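Raptis Picks Hand-Held Grippers for First Round of Robot Spending

JUDMONT — Raptis, the Judmont packing company, has settled on the first purchase in its two-year automation plan, and it is a small one. The company will buy four hand-held grippers this fall and put off choosing a robot arm until its own staff have tried the tools on the products they handle every day.

The grippers will be used at the sample bench, where people pick up tubes and other small goods by hand and record each pick. Those recordings will go to Zustow, the software firm chosen to help Raptis get its future robot cell ready. Work at the bench starts in September.

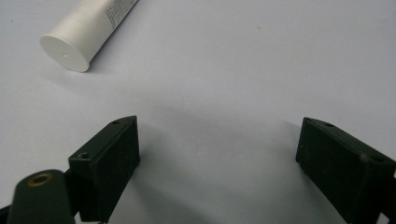

"We had a budget line for a full robot cell and we were ready to spend it," said Iraklis Spanos, operations manager at Raptis. "Then we sat down with the list of what we pack — all the shapes and sizes — and saw how much we still wanted to find out. I'm thrilled with where we ended up. We get to start now, and the people who know the work get to start it."

The plan sets aside $2,000 for spare fingers, inserts and fasteners, kept apart from the money for the grippers themselves. Raptis made that a separate line after its last equipment purchase, a label printer that sat idle for most of a month waiting on one part. Printed fingers can be swapped at the bench, and two full sets will be on the shelf from the first day.

A group of 17 products has been picked for the first round, mostly tubes, caps and small pouches. Larger cartons will wait for the second year. The company will look at the results in the spring and write its arm requirements from them, including reach, payload and how wide the fingers need to open.

Staff from the Pelton site, which packs many of the same goods, will join the bench work on the afternoon shift. Shifts at the bench are kept short, and anyone on the packing floor can sign up!
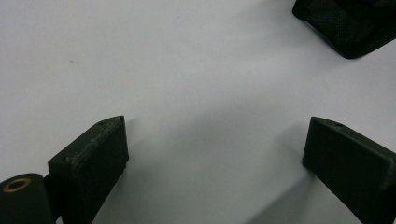

Zustow welcomed the order of the steps and said a buyer with its own recordings could ask suppliers much sharper questions. It added that Raptis should expect to change finger shapes at least once before spring, and should leave room in the budget for that.

Raptis expects to ask for quotes on the arm once the spring review is finished. Suppliers who would like to receive the requirements can write to the purchasing office in Judmont.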